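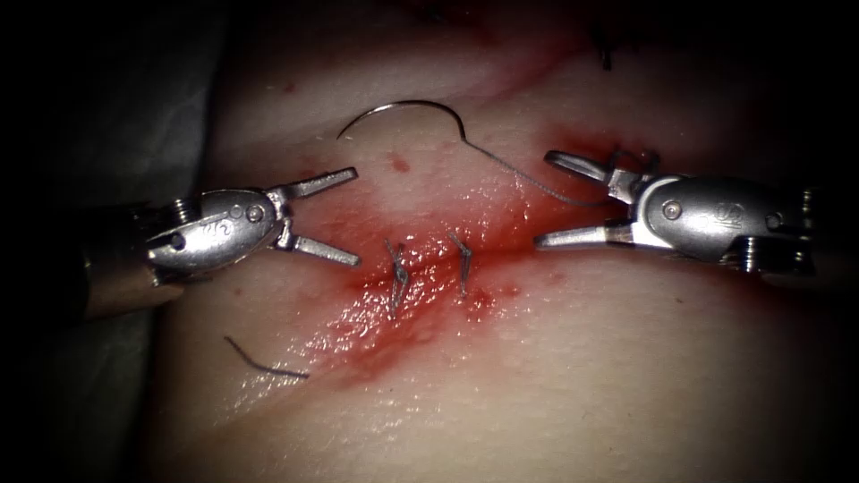 Chapter 4
Rules for Robotic Suturing

Last updated August 2018

Search this book Go

Standards for surgical robots are easy to write and hard to test. The Droltport guideline asks for 100 practice stitches on a pad before a system is rated. Why 100? Kirsten Bélanger asked, and got no answer.

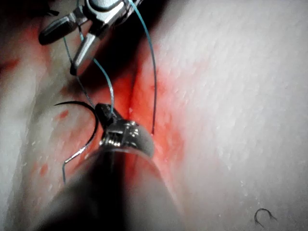

3 min read

A curved needle held in the jaws tells us little about safety - a pad has no pulse. Crescencio Palacios wants 200 stitches, but doubling a weak test leaves it weak. We start with what a rule should measure.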